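January 26, 2018
Floor cleanup task, remote control sessions, day 2
Notes: V. Joseph

Target for this week is 93 usable demonstrations on the carpet task. Total at start of day was 28. Total at close is 77. Discards are logged separately and not counted here.

Setup unchanged from yesterday except for the following.

Wrist camera exposure locked. On auto it drifted whenever the black sleeve filled the view, and the carpet washed out. Fixed value is in the Corkura config file.

Hand speed limit lowered one step. Operators were closing the fingers before the arm had settled.

Glove recalibrated at start and again after lunch. Thumb offset had moved between the two. Check the strap.

Observations

1. Approach height. Best runs stop with the fingertips just over the pile, pause, then close. Runs that go straight down tend to push the paper along the carpet and end in a second attempt. I am keeping second attempts if the recovery is clean. Tag them "regrasp".

2. Paper on carpet has low contrast from the wrist view when the sleeve shades it. Operators say they lose it in the last few inches and work from the side monitor. The policy will not have the side monitor. From Monday the side monitor stays off during recording.

3. Arm posture. Elbow-high starts put the sleeve across most of the wrist image. Namboodiri start pose is better but slower to reach. Have not decided. Longest episode today was 1,319 frames, most of it spent getting into that pose.

4. Time sync between glove and arm log is still off by a small constant. Same error as in December. Correct it in post, do not touch the driver.
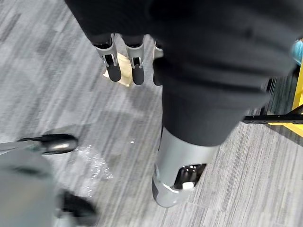

Wrist camera, fingers over the paper, wet patch on carpet at lower left.

Wet carpet: paper pickup is recorded as its own segment and ends when the paper is released. Blotting is a separate segment with its own label. Do not join them. The Atel script splits on the foot pedal mark, so press once at release and not before.

Open items
Tape the glove strap.
Ask Furbridge for the spare fingertip pads.
Relabel the two morning runs saved under the old task name.
Remaining 16 demonstrations Monday, all from the same start pose once it is chosen.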